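Match records for the Millance Cup, an amateur soccer knockout. One row per match, one row per goal, plain CSV in UTF-8.

## Files

- `matches.csv` - round, home side, away side, score after regular time, score after extra time, shootout score
- `goals.csv` - match ID, minute, scorer, side, own-goal flag

Stoppage-time goals are written as `45+2`, never as `47`. A goal in minute 47 belongs to the second half. 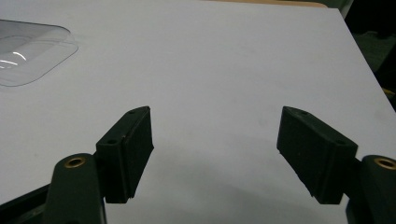
Shootout kicks are left out of `goals.csv`. A match settled on penalties is a draw in both score columns, and the winner has to be read from the shootout column.

## Sources

Referee sheets were typed in by Kamonchanok Hemmin and checked against the Wakus league bulletin by Alun Harries. Where the two disagree on a scorer, the sheet wins and the row gets `src=1`. Nearly 50 goals carry that flag.

## Known problems

- Imitz changed its club name in July. Both spellings are kept as printed - join on `club_id`.
- The Crenshaw quarter-final was abandoned and replayed. Only the replay is counted; the first match has `status=void`.
- Goal minutes are missing for 6 matches in the first round. The field is blank, not zero.

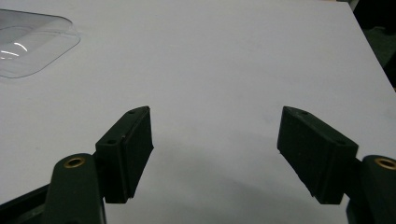

## Changes

February 27, 2019: fixed swapped home and away sides in the semi-finals. Extra-time scores are now cumulative, so older scripts that add the two columns will give wrong totals.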